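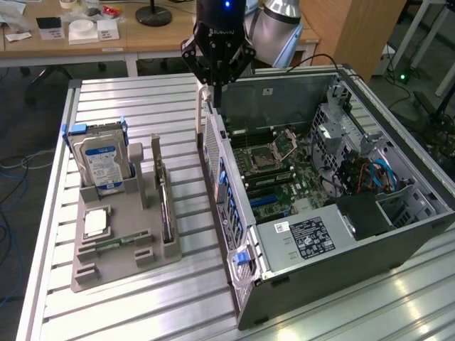 TALLER Y REPARACIÓN

Con la torre tumbada se habla mejor

Llegué a las cuatro de la tarde con mi libreta y un hambre tremenda, y Kamrul Majumder ya tenía un ordenador de sobremesa abierto y acostado sobre la mesa de aluminio. Me saludó sin apartar la vista de la placa base. «Siéntate donde quieras, pero no apoyes el café ahí», me dijo, y claro, era justo donde lo iba a apoyar.

Kamrul lleva media vida montando y desmontando equipos. Empezó en Grendberg, en un servicio técnico de barrio, y hoy enseña montaje en Vosness, un taller al que yo tenía ganas de venir desde hacía meses. Le pregunto por qué siempre tumba la torre. «Porque de pie te peleas con ella. Tumbada ves el zócalo desde arriba, y los módulos de memoria entran empujando hacia abajo, con el peso de la mano».

El zócalo del procesador estaba vacío, con la pieza metálica de retención levantada, y a mí (que soy de portátil y poco más) me dio un poco de vértigo verlo así, al aire. Kamrul se ríe. «Es lo que más asusta a los alumnos. Les digo que no toquen los contactos y que el procesador se deja caer, nunca se aprieta. Luego bajas la palanca y hace un ruido feo. Tiene que hacerlo».

Me fijo en el soporte gris impreso en 3D, a la izquierda de la mesa, con el disco duro de pie en su ranura y un módulo de RAM en vertical. Yo en casa dejo las piezas encima de la cama, confieso. «¡Encima de la cama no, por favor!», salta él. «En Andreadis, donde estuve después, las guardábamos en cajas de zapatos. Perdías más tiempo buscando que montando. Si cada cosa tiene su hueco, sabes de un vistazo qué te falta por poner».

Al disco le habían colocado ya los raíles azules de plástico, y ahí Kamrul se pone casi tierno. «Me encantan los raíles. Lo deslizas, hace clic y a otra cosa. He puesto unos 3000 tornillos de disco en mi vida y no echo de menos ninguno».

¿Y los cables? Había rojos, naranjas y azules recogidos junto a la jaula de las unidades. «Los SATA de colores ayudan, aunque cada cual tiene su código y luego no hay quien se entienda. Yo los recojo antes de empezar. Un cable suelto siempre acaba debajo de algo».

Le pregunto si compensa arreglar una torre así. Me cuenta que la última la dejó lista por 69 euros en piezas, para una vecina a la que le pedían 200 en Tirkex solo por cambiarle la fuente. «Y sigue encendiendo cada mañana, me manda mensajes para contármelo».

Antes de irme me deja probar con un módulo de memoria de los suyos, uno viejo, de prácticas. Lo puse al revés. Dos veces.

TAMBIÉN EN TALLER Y REPARACIÓN
Pasta térmica: cuánta poner y cómo limpiarla
Una tarde arreglando radios en Grendberg
Destornilladores que sí merecen un cajón propio
Qué hacer con los discos duros que ya no usas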